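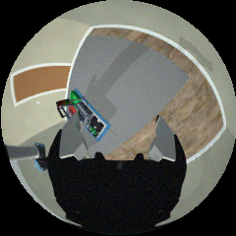 Simulation view from the wrist of the arm, fingers open over the gray mat. Student Robotics Project, Vevska Technical School.

**1/14**
The Student Robotics Project has entered the simulation phase of its spring assignment. This thread summarizes the task, the rules for student teams, and the schedule through the end of February. Families and partner schools are welcome to follow along.

**2/14**
The assignment is called Emiden. Each team must program a simulated arm to approach a blue-bordered tray assembly on the table, take hold of it, and set it down again at a marked position on the mat. No team will work with the physical arm until its simulated runs have been accepted.

**3/14**
The tray assembly is crowded with small parts, among them a green wedge-shaped block and a red piece close to it. Teams may choose their own point of contact. They may not edit the model of the assembly or make any part of it lighter.

**4/14**
The wide circular view is the only camera input permitted in the first round. Straight edges bend toward the rim, and students are expected to correct for this in their own code. A worksheet on lens distortion is available in the course folder under Unit 3.

**5/14**
Several students have asked whether the grain in the picture may be filtered out. It may. Filtering must take place inside the submitted program, and the unfiltered pictures must be kept with the run log.

**6/14**
Shadows remain switched on for all scored runs. In the view at the top of this thread, a dark shadow crosses the mat and widens beside the assembly. Two teams reported that their edge detection treated shadow as object. Ms. Sjöberg will take up this subject in the next workshop.

**7/14**
Workshops are led by Maj-Britt Sjöberg (vision) and Silviu Dinu (motion planning). Both sessions begin at 3:30 p.m. in the upper computer room. Students who attend only one should inform their team lead beforehand so that notes can be shared.

**8/14**
Scoring: each team submits one program, which is run 70 times with the assembly placed at a different angle each time. A run counts as successful when the assembly is released inside the marked position and has not touched the white table edge along the way.

**9/14**
Practice results to date — 665 runs have been logged across all teams, and 499 of them reached the point where the fingers closed. The log does not yet separate a firm hold from a slip. Malte Wendt of the senior class is adding that field and asks teams to update their copy of the logger before submitting further runs.

**10/14**
A correction to the handout distributed last month: the finger opening is given there in centimeters and should read millimeters. Teams that copied the value into their configuration file should check it now. The corrected handout carries the letter B after the title.

**11/14**
Each team keeps a written journal. Entries should state what was changed, who changed it, and which run numbers were affected. Journals make up one quarter of the grade and are read by Britta Grube, who also accepts questions about format. Handwritten journals are acceptable if they are legible.

**12/14**
Teams are reminded that the simulator must be closed at the end of each session. Open sessions hold a license, and the next group is then unable to start. Please save run logs to the shared drive and not to the desktop of the school computers, as desktops are cleared overnight.

**13/14**
Programs are due at 6:00 p.m. on the last school day of February. Late programs will be run for feedback but will not be ranked. The accepted teams will then be assigned time on the physical arm in the Bergmann workshop — a list will be posted at the workshop door and in the course folder.

**14/14**
Questions about grading or absence should be directed to Loredana Piras at the project office. Technical questions belong in the Emiden channel, where other teams may benefit from the answer. Please include the run number and the version of the logger in use.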